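The old telephone exchange in Costberg opened in 1937 and handled its last call through the original switchboard many years ago. The building is still there on the corner, two stories of tan brick with tall windows. Since spring it has been a repair shop and secondhand parts store, and on most mornings there is a line at the door by nine.

Costberg never had much of an electronics trade. People who needed a screen replaced or a power supply swapped drove to Grevier, forty minutes each way, or threw the thing out. The county landfill began charging a separate fee for computers and televisions, and after that a lot of them ended up in garages and basements. When the shop held its first drop-off weekend in March, residents brought in 1209 items. Printers were the largest group. The staff stopped accepting printers the next day.

What comes in gets sorted into three groups. Machines that start up and pass a short test are cleaned, wiped of old files and put out for sale. Machines that don't are opened and checked for parts worth keeping. The rest goes on a truck to a recycler in Villanueva, which pays by weight and wants the batteries taken out first.

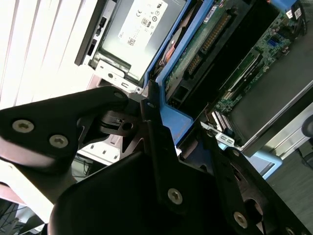

*An open chassis and a gripper at close range.*

The money is small. A used desktop with a keyboard and mouse sells for less than a week of groceries, and laptops bring a little more. Memory and drives move fastest. Cases hardly move at all, and there is a wall of them in the back hallway that the shop would like to see gone. Rent takes the largest share of income, followed by insurance, which went up after the first year's quote turned out to leave out the basement.

Schools have become steady customers. The district in Brolthorpe bought 266 refurbished desktops for its libraries and elementary classrooms, paid for out of a budget line that had covered new ones at a third of that number. The order took most of the summer to fill. Teachers had asked for machines that matched, so cords and parts could be traded between rooms, and finding that many of one model meant calling offices as far off as Grevier to ask what they had in storage.

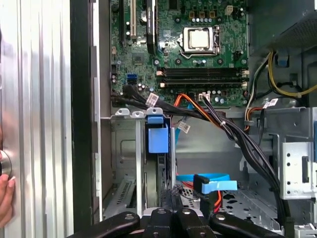 Older desktops suit this kind of work better than most of what is sold now. Their parts come out with a screwdriver, and a part from one will often fit another. Thin laptops are harder. Batteries may be glued down, and on many models the memory is fixed to the board, so a machine that was bought with too little will always have too little. The shop keeps a handwritten list by the register of models it won't take apart. It runs to two pages.

On winter evenings there are classes in the front room, under the old exchange clock. The basic one covers cleaning out dust, changing a drive and telling a bad power supply from a bad outlet. So far 257 people have gone through it. Retirees fill most of the seats in the early session, and the later one draws people coming off shift at the feed plant. Soldering is taught separately and costs extra for materials.

The lease runs for two more years. The owner of the building has had an offer from a Villanueva developer who wants apartments upstairs and would keep a store at street level, and the shop has asked for first choice on the space. The parking lot is part of the same talks. In the meantime the roof over the loading door leaks, and the repair is scheduled for after the next drop-off weekend, when the hallway should be clear enough to get a ladder through.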